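Why I Stopped Buying Clothes for a Year and Started Mending Instead

I should say up front that I was never a big shopper in the fun sense. I didn't go out on sprees or come home swinging bags. I was a worse kind, the kind who buys a shirt at eleven at night on her phone because the old one has a hole under the arm, and then does it again three weeks later because the new one shrank. Last September I added up what I'd spent on clothes in twelve months (I was looking for a dentist bill, and one thing led to another) and it came to $1,064. For what? I went and looked in my closet and could point to maybe a quarter of it.

So I decided to go a year without buying anything to wear. Socks and underwear were allowed, I'm not a monster. Everything else had to be fixed, altered or lived without.

I'm writing this one long catch-up post because a few of you have asked how it's going, and also because I've been terrible at updating this blog. Sorry! Grab a coffee.

The first month was mostly me discovering how bad I am at sewing. I had home ec in seventh grade and made a pillow shaped like a frog, and I'd been coasting on that frog ever since. My first real mend was the elbow of a gray cardigan I've had since college. I watched two videos, bought the wrong needle, and made something that looked like a scar. I wore it anyway. I still wear it. It has a hard little lump in it that I rest my elbow on when I'm reading, and I've grown kind of fond of it.

What I needed was fabric, and I didn't have any. You'd think a person who owns too many clothes would have scraps lying around, but I'd been dropping everything in the donation bin behind the grocery store for years. So I started asking. I put a note on the corkboard at the Onby (the coffee place, for those of you who aren't local, with the good lemon bars) saying I'd take any old cotton, stains fine. I figured I'd get a pillowcase or two. I got 29 bags. My hallway was impassable until Thanksgiving.

Most of it was bedsheets. People really do hold on to fitted sheets long after the elastic has given up. There were also tea towels, a set of brown curtains that smelled like a basement, and a whole lot of loud prints from what I'm guessing was somebody's quilting phase. I love a loud print. I went into this thinking I'd do tasteful little invisible repairs, and I came out the other end with a big floral knee on my work jeans. 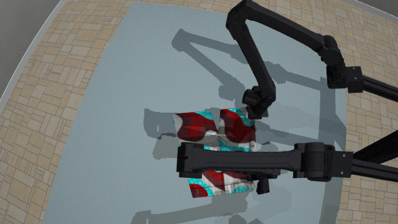
Crumpled and patterned, just how I like it.

Let me talk about ironing for a second, because I had it wrong for my whole adult life. I thought of ironing as the thing you do at the end, for looks. For mending you do it at the beginning, and then in the middle, and then at the end too. If you cut a patch out of wrinkled cotton you get a patch that's the wrong shape, and you won't know until you've sewn down two sides and the third has a bubble in it. I've unpicked so many bubbles. I now iron with the radio on before I do anything else, and I've stopped resenting it.

The other thing I'd pass along is washing. Wash the scrap fabric before you use it, hot, even if it looks clean. I skipped this once with a piece of red cotton that I put inside the collar of a white blouse. You can guess. The blouse is pink now, sort of, in patches, and I've been telling people it came that way.

OK, the machine. I held out for a while on this because buying a sewing machine felt like cheating. It isn't clothes, but it's definitely shopping. Then I tried to hem a pair of curtains by hand for my sister as a favor and gave up halfway across the first one. I found a used Zandel at the thrift store on Khunthong Street, the heavy metal kind in a mustard color, with the manual still taped inside the lid. The lady at the counter plugged it in for me and it made a noise like a garbage truck. I bought it on the spot.

It took me an entire weekend to thread it. I mean that literally. I threaded it wrong on the first morning, and then I threaded it wrong in a different way that night, and the next afternoon I finally noticed that the diagram in the manual was for a left-hand needle and I'd been going through from the wrong side. When it finally made a row of stitches I yelled so loud the dog got up and left the room.

Since then I've done hems, a zipper (one, never again), the lining of a winter coat, and a lot of tote bags. The tote bags were a side effect of the 29 bags. You can only patch so many knees. I gave totes to everybody I know for the holidays, and I've seen a few of them in actual use, so either they turned out all right or my friends are very kind. 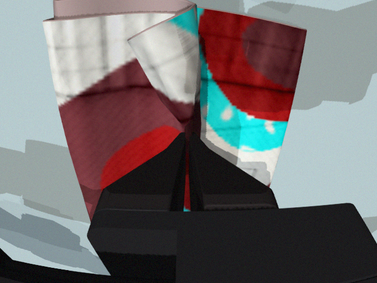 One thing that surprised me was how much I started noticing how clothes are put together. I turn everything inside out now. I did it to a dress on a rack while I was waiting for a friend to try on shoes, and the seam allowance was so tiny I wanted to show somebody. My old stuff, the things from high school and my mom's hand-me-downs, has seams you could drive a truck through. You can let those out. You can take them in again. With the newer things there's often nothing to work with, and when a side seam goes, it takes part of the shirt along with it.

I don't want to be preachy here. I know plenty of people who don't have evenings to spend hunched over a sleeve, and I know that for most of my life I wasn't going to do it either. A ten dollar T-shirt is a ten dollar T-shirt. I just like knowing which of my things I can save.

A few failures, since I promised I'd be straight with you all:

The swimsuit. Do not try to mend a swimsuit with regular thread. It held on dry land and I'll leave it there.

The wool sweater. I felted it by accident in the wash, and it would now fit a large cat. I cut it up for mittens, and the mittens came out as two left hands. I've kept them in the car for emergencies.

The good black pants. I wore through the inner thigh, patched it from the inside, and it looked great, really great, my best work. Then I sat down on the bus and the fabric ripped neatly all the way around my beautiful patch. Lesson learned: if the cloth around the hole has gone thin, the patch has to reach well past it, out to where it's still strong. I had a bigger piece right there on the table, too. I was being stingy.

The parts I've gotten good at are darning socks (so soothing, do it in front of the TV) and buttons. I'm now the button person at work. People leave coats on my chair with a note in the pocket. One person paid me in clementines. I've got a jar of odd buttons that started out as a jam jar and has moved up to one of those big pickle jars from the deli.

I also went to a mending night for the first time this spring. It's at the Drastach, the old hall down by the river, once a month from seven until they turn the lights off. I was nervous, which is silly, since the whole point is that everyone shows up with something broken. I brought the coat lining and sat between a man who was re-covering an ironing board and a teenager sewing spikes onto a vest. Nobody talked for the first half hour and then everybody did. I came home with a better way to tie off a thread (wrap it around the needle 3 times, then pull through slowly, holding the coils down with your thumbnail) and a slice of somebody's rhubarb cake in a napkin.

As for the money, I did spend some. The machine, needles, a decent pair of scissors that my family is not allowed to touch, thread, more thread. It's still way under last year. I haven't sat down with the receipts yet, and I'm a little scared to find out what I've spent on thread alone.

I have a couple of months to go. I do miss new things sometimes. I walked past a yellow raincoat in a window and thought about it for days, and it's possible that raincoat and I will be seeing each other when the year is up. But I've also got a blue one with a torn pocket hanging on the back of the door, and I know how to fix a pocket now, so we'll see.

Next up is a quilt. Yes, I know. There are still bags in the hallway and I have to do something with the loud prints. I'm planning simple squares, nothing fancy, and I'm going to sew it on the mustard monster and tie it by hand with yarn instead of quilting it properly. If any of you have made one, please tell me what kind of batting to get, because I stood in that aisle for twenty minutes the other day and left with a seam ripper I didn't need.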